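Bundgaard Leisure Venues
Operators' briefing, Tuesday, March 31, 2020
Speaker notes: Villads Egilsson, group bookings and venue standards
Session length: 51 minutes, including questions

Opening
Welcome the operators and thank them for joining by phone. Confirm that everyone has the rate sheet and the revised booking terms. Questions are to be held until the end of each part.

Part one. What group bookings mean to our venues
Our three bowling and shuffleboard halls, Unside, Meltau and Citis, took 386 group bookings in the last full season. Of these, 167 were company outings. The remainder were birthdays, school groups, reunions and church groups. Company outings spend more per lane and book on weekday afternoons, when the halls would otherwise be quiet.

Pause here. Ask Meltau to confirm that its weekday hours are correct on the sheet.

Part two. Terms for postponed events
All group bookings for March that could not take place are to be treated as postponed. The deposit stays with the booking and may be used at any of the three halls. A guest who asks for a refund is to receive one within seven working days. Staff should not try to talk the guest out of it. Please use the standard letter and do not write your own.

Where a group has ordered food, the kitchen charge is to be removed from the invoice in full. Unside has been charging a partial fee under the old terms. That practice ends today. 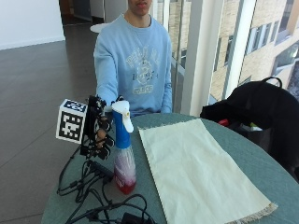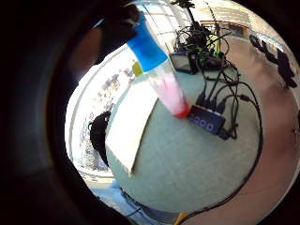 Top: reaching across the table. Bottom: a capped test tube of pink liquid.

Part three. League play
The spring leagues are suspended at all halls. Standings are frozen as they were after the last night played. League secretaries have asked whether missed nights will be made up. The answer for now is that a shortened schedule will be offered when the halls reopen, and each league may vote to accept it or to close its season. Fees for nights not played will be credited.

Do not give a reopening date. If pressed, say that the company will write to all league members as soon as a date is set.

Part four. Lane and table care during closure
Lane machines are to be switched off at the panel, with one short run each week by a trained mechanic. Shuffleboard tables should be wiped clean of wax and covered. Rental shoes are to be cleaned, sorted by size and left on open racks. Citis has limited rack space and may use the party room.

Each hall manager signs the weekly check sheet and sends it to the Bundgaard office by noon on Friday. A phone call does not replace the sheet.

Part five. Group packages on reopening
The two-hour package remains the main offer. It includes lane time, shoes and a reserved seating area. The new package adds shuffleboard for half the group while the other half bowls, with a change at the midpoint. Meltau tried this over the winter and hosts reported fewer complaints about waiting. Prices are on page 7 of the rate sheet.

Questions
Take Unside first, then Meltau, then Citis. Questions on staff pay go to the personnel office and will not be answered on this call. Repeat the address for refund requests before closing the line.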